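Sorting Settlement Names by First Element: A Trial on the Wovby Gazetteer

Project report, History of Names module
January 2026

1. Purpose

The project tested whether the settlement names in a printed gazetteer can be grouped by first element without knowledge of the local dialects. Earlier name books for the same region usually start from a theory of who settled where and then pick the names that fit it. We started from the full list and left settlement history out until the last stage.

The source is the Wovby gazetteer, which covers the Ukmont uplands and the river plain below them. It gives a modern spelling for every entry and an older spelling where one was known to the editors. It does not say which document the older spelling was taken from. This is the main weakness of the source and it limits what can be claimed in section 4.

2. Material and method

The gazetteer contains 1494 entries. Of these, 685 have an older spelling that differs from the modern one, and only these were used. Entries with a single spelling were set aside, as there was no way to check whether the modern form had been altered by a clerk or a mapmaker.

Each older spelling was split into a first and a second element. The split was made by hand, using the list of common endings in the gazetteer's own preface. Where two splits were possible, both were entered and the entry was marked as open. First elements were then placed in one of 3 classes: personal name, natural feature, or descriptive word.
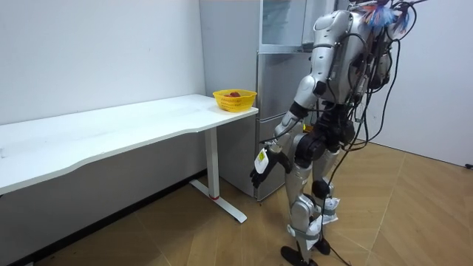
Descriptive first elements caused the most disagreement. Words such as "long," "white," and "upper" look simple, but they are normally given by contrast with something nearby. A room shows the same thing on a small scale: a long white desk and a refrigerator can stand in it, and the desk will be called just "the desk" until a second one is brought in, at which point "long" or "white" becomes part of its name. A settlement called Long-something may therefore record a lost neighbor as much as its own shape. We marked such entries with a C (contrast) if a matching name existed on the same gazetteer sheet.

Spelling variation was handled with a short table of equal letters. The table treats v and w as one letter in first position, and it ignores doubled consonants. It was fixed before sorting began and was not changed afterward, although two later cases made us want to.

3. Results

The personal-name class was the largest on the plain. In the uplands the natural-feature class was larger, with words for rock and spring the most common. The descriptive class was small in both areas.

Koval is the clearest example of a difficult entry. The form matches a widespread Slavic word for a smith, and the word is also a surname. The name could record a smith's workshop, a family called Koval, or one man known by his trade. The older spelling differs only in its final letter and does not decide the matter. It was entered as open.
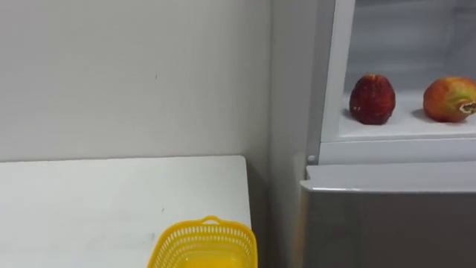

Gokovico was split after the fourth letter on the evidence of the ending. The first element was placed in the personal-name class, but no matching personal name appears anywhere else in the gazetteer. One of the name books in the department library derives it from the word for a bend in a river. The settlement does stand near a bend - so do most of the settlements on that sheet - and we gave this no weight.

The C mark turned out to be useful mainly in the uplands. Several "upper" names there have a "lower" partner on the same sheet, and in a few cases only the partner with the descriptive word has kept an older spelling.
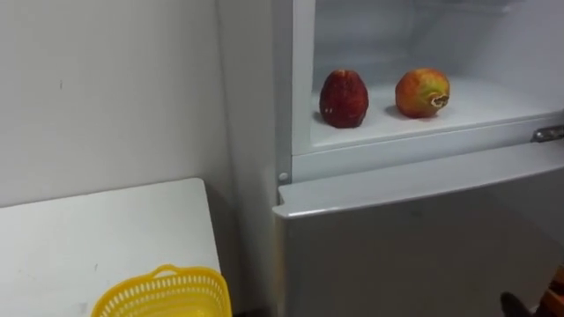
Fig. 3. Refrigerator with upper compartment open; pomegranate at right, red fruit at left.

4. Limits

The results describe the gazetteer. They do not show which peoples lived in the uplands or on the plain at any period. A personal name from one language can be carried by speakers of another, and an upland village may have been named by tax officials from the valley.

The classes also hide differences of age. A name formed early and a name formed late are counted together if their first elements look alike. Dating would need the original documents, which the gazetteer does not cite.

5. Further work

The open entries should be checked against the land registers held at Ukmont. A request for access was sent, and a reading-room place has been offered for June. The letter table should be tested again with v and w kept apart, to see how many entries change class.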